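4.2 Baskets and open storage

Households in the Larnton group kept loose items in three kinds of container: lidded boxes, drawers and open baskets. Open baskets were the most common of the three, and they moved between rooms more often than anything else we recorded. One participant, Tươi Vi, used the same basket for post, clean socks and children's toys within a single week. Nikolaidis and Mahuika found a similar pattern in their earlier work in Haston, although their households had more cupboard space and put things away sooner.
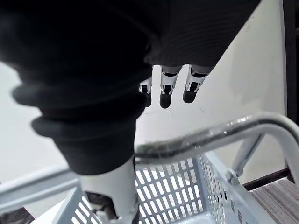 Figure 3. Plastic basket with slotted wall.

Baskets were chosen for reasons that had little to do with what went into them. Participants spoke of weight, price and whether a basket would fit on a certain shelf. Slotted walls, as on the pale blue-grey basket in Figure 3, came up often in the interviews. Several people liked being able to see part of the contents from the side, while others complained that pens and hair clips slipped through. Giang Khương lined hers with a tea towel for this reason — a habit she had picked up from her mother.

Colour mattered less than we had expected. Two households used it to tell one person's things from another's, but both had given this up by March, when the baskets had been mixed up too often to be of use. Labels lasted longer, mainly on baskets that stayed on a high shelf. We return to labelling in section 4.3, where the boxes and drawers are treated together.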